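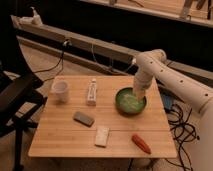 House Rules, Revised Again

The tabletop guidelines have been through Mirjam Desmet's red pen and are now down to 10 rules on a single page. The old version had 30, and the Giltlow bench was following maybe four of them. Copies go up at Pultholm and Giltlow in March.

Rule 1 is unchanged: the speed cap stays at 85 millimeters per second whenever a person is within reach of the arm. Yes, it's slow. Bring a book.
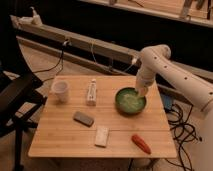 Rule 4 drew the most mail. It says that anything on the table during a run goes on the run sheet, including things the arm has no business touching. With the gripper down in the green bowl, it is tempting to write "bowl" and go to lunch. The cup at the back corner and the gray block in front of the tube are on the table too, and they get a line each. Spahić objected to this in two pages, single-spaced, and has been thanked.

Rule 7 is new and concerns cables on the floor. They are to be routed clear of any place a person stands. Jukden has asked for a definition of "stands." We are working on one.

Comments to Mirjam before the page is laminated, please. After that she charges.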